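# Mirnwood Hall – the upstairs and downstairs workroom

Mirnwood is a two-level hall on the Cleketlow side of the canal. It was a carpet showroom until the lease ran out, and the rent now comes to 3000 a month with heating included. The walls and ceiling are painted white and the floor is kept clear between the tables, so people can work standing up and walk around each other.

The page has one picture for now. More will go up after the stair rail is repainted in February.

**Main room, from one of the tables**

Table with a light orange wood-toned top in front, and a second one farther back with a white cloth over it. Most work here is done on foot, with the hand-held devices taken to the table.

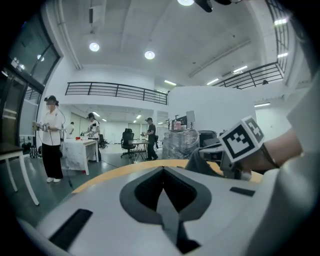
A regular from the Friday group wrote to ask for the cloth to stay on that table for good, as small parts are easier to find on white and don't roll as far. Two others have asked for the same thing.

The cloth can stay. It gets washed every 6 weeks and there is a spare in the Mayrhofer cabinet under the stairs.

**Booking and sizes**

The lower level takes 30 people at most. The wood-toned tables are from Sostia and come up to 130 cm with the leaf out. Please lift them when moving them – the feet mark the floor.

Caps and masks are fine in the room. Bags go on the hooks by the door. The side entrance closes at 9 p.m., and the last group turns off the lights on both levels.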